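I'd been hearing about the Stekach club since January, mostly from parents, so I finally got myself invited to a Saturday session and spent most of it perched out of the way with a notebook (and a very good cup of tea!). Nesma El Idrissi started the club two years ago and still runs it out of people's homes.

"We tried a proper classroom once," she told me. "Everybody sat up straight and got nothing done."

This season's project is teaching a robot to tidy up. The kids take a gripper in hand, pick things up the way they'd want the robot to do it, and save each try as a practice run. They had 753 runs at the start of the season and 2,826 when I visited, and yes, Nesma knows that number by heart.
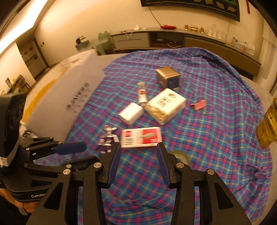
Naima Radwan thinks the total matters a lot less than the variety, and she told me so before I'd even gotten my pen out. If you grab the same box the same way all afternoon, she said, the robot learns one box.

I asked Nesma whether they argue about that. "Constantly," she said. "Naima wants weird objects. Adel wants clean, slow runs he can use. I want them both to label their files."

Adel Amrani handles the training side, and he's gotten picky about speed. "People rush the closing part," he said. "You have to squeeze like you're not in a hurry, then wait a second." I had a go myself and he was very polite about it.

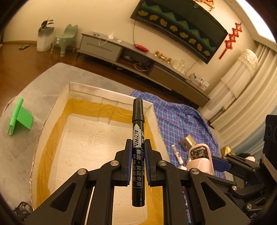
The big date on everyone's mind is the Broltham meet, where each team gets six minutes to clear a table it has never seen before. Last time Stekach ran out of time with the robot halfway to the bin, and Nesma still groans when it comes up. So what's the plan this year? "More tables," she said. "My aunt's is next."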